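The Nernoditz Kitchen

Nele De Graaf signed the log at twenty past seven and put her hands on the leader arms. The task sheet from Stitemus gave a single line for the night: clear the kitchen, in any order, until the count is reached. The count was 100. She had 33.

The cell was at Nernoditz. She was not. The delay on the line was low enough to forget, provided she did not talk while closing a grip.

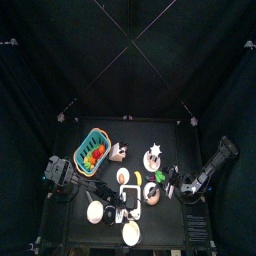
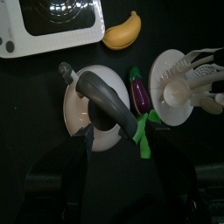

Cell and wrist views, Nernoditz, toy kitchen set.

The rule for demonstrations was that the operator should not hesitate. A hesitation was recorded like anything else, and the policy would learn it as part of the task. Zieliński, the company that had held the contract before, had trained a whole season of arms that paused over bananas. The pause had been put down to one operator who disliked them.

She worked left arm first. Approach, open, descend, close, lift. The force reading rose and settled. She put each piece where the sheet allowed and brought both arms home before pressing the pedal. Thirty-four. The pieces were set out again between runs by someone at the far end. She never saw a hand. The cameras were cut during reset and came back when the table was ready.

At run 58 the eggplant slipped. She caught it against the second finger, rolled it upright and carried on. Strictly this was a fault. She marked it as a recovery, and the software accepted the mark.

At run 71 she opened the replay to check her timing. The rolling motion was there, as expected, in 58. It was also in 59, 60 and 64, where nothing had slipped. She did not remember making it. She looked at her right hand for a while and then flexed it.

She sent a note to Stinisent, who kept the model side.

'Is the policy assisting on this cell?'

The answer took about ten minutes.

'No assist. Policy is not loaded. All motion is yours.'

She read it twice and put it in the log with the run numbers. Then she asked whether the four runs should be thrown out.

'Keep them,' Stinisent wrote. 'The grip is better with the roll. We see it in the older sets as well.'

'Whose sets?'

'Operator 171.'

Her own number was 2. She asked who 171 was, and was told that operator numbers were not matched to names after a contract ended.

The ready light came on. Nele set her wrists in the cuffs and lowered the right arm over the table. She had meant to take the eggplant. The gripper went to the banana, stopped above it and stayed there – a second, perhaps a little more – before she closed her fingers.

She pressed the pedal. The run was saved as good.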